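Can a school change its admissions deposit after you've accepted the place?

Posted by Elias Nseir, 12th April

Hi all, bit of a long one sorry. Our daughter has a place at Warstead Prep for Year 3, starting after the summer. We accepted in writing, paid the deposit of £1,050 and got the receipt back from the office. All fine.

Now we've had a second letter, out of nowhere, saying the deposit for new families has gone up and that we owe the difference before the July open morning or the place "may be reviewed". New total is £2,313. That's more than double!! No explanation, just a line about "alignment with our partner school at Skivcombe".

Rang the office twice. First person said it was a mistake and to ignore it. Second person said it wasn't a mistake and had we read the handbook. We hadn't been sent a handbook. They've now emailed it, 99 pages, and I can't find a word on deposits except that they're refundable in the final term, less any extras owing.

Other thing, we also gave up a place at Dabbas Juniors on the strength of this, so can't really walk away. My wife thinks just pay it and keep the peace before she's even started there. I don't see why we should. It's a lovely school, she had her taster morning and came home full of it (school lunch, the guinea pigs, a girl called Wren), so not trying to pick a fight. Just want to know where we stand.

Anyone had this? Do I write to the head or the governors or what?

marrowfat_jo

Had almost exactly this, different school. Short version, don't pay yet, don't ignore it either.

Dig out what you signed. Not the handbook, the acceptance form. There's usually a page stapled behind it called terms and conditions or parent contract, everyone chucks it in a drawer. Look for two things. One, does it name the deposit as a figure. Two, does it say the school can vary fees and how much notice they give. Fees going up is normal and you'll nearly always have agreed to that. A deposit you've already paid, on a form with the amount printed on it, is a different matter imo, but it does come down to the wording so read it properly before you get cross with anyone.

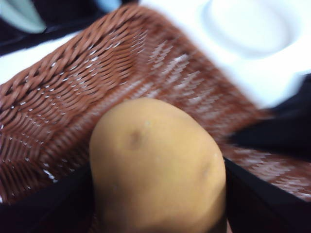 Then email, don't ring. You've had two answers from two people on the phone and neither is written down. Address it to the bursar if they have one, copy in the admissions office. Keep it dull. Something like:

"We accepted the place on the terms sent to us and paid the deposit of £1,050, receipt attached. Please could you confirm which clause the further payment is being requested under, and that the place remains secure in the meantime."

That's it. No mention of Dabbas, no mention of solicitors, save all that. In our case the bursar wrote back in 3 days, said the letter had gone to the wrong list and it was only meant for families who'd applied after the change. Never got an apology as such but the place was fine and no one has treated us any differently since, my son is in his second year there now and happy as anything.

If they do point to a clause, ask if the extra can go on the first term's bill. They would rather have that than lose a family over the summer I'd have thought. And get it in writing that all of it comes back to you at the end, the whole lot and not just the first bit.

Not a lawyer, obviuosly. If it turns nasty get someone to look at the contract, some house insurance has a legal helpline on it that you've already paid for.

tandem72

Just pay it, its a private school, what did you expect. They all do it.

Perrin's mum

Bit harsh above. We're at Skivcombe, the partner school. The deposit here went up as well but existing families and anyone already accepted were left alone, we had a note round saying so. So I'd be suprised if Warstead was meant to be different when the letter says it's copying us. Might be worth quoting that, politely.

Also check how the payment is meant to go in. Ours all goes through Brimico, the parent payments thing, log in and see if the balance is showing on your account. When they billed me for clarinet by mistake the letter said one thing and the Brimico page said nil, and the office went by the page. If yours says nil take a screenshot.

Don't go to the governors first, they'll only pass it back to the head and it looks a bit much before she's even got her tie. Head after the bursar, governors after the head. The complaints bit is near the back of our handbook so yours is probably the same, would have a look there.

Hope she loves it, the Year 3 camp is brilliant btw. Pack two pairs of wellies.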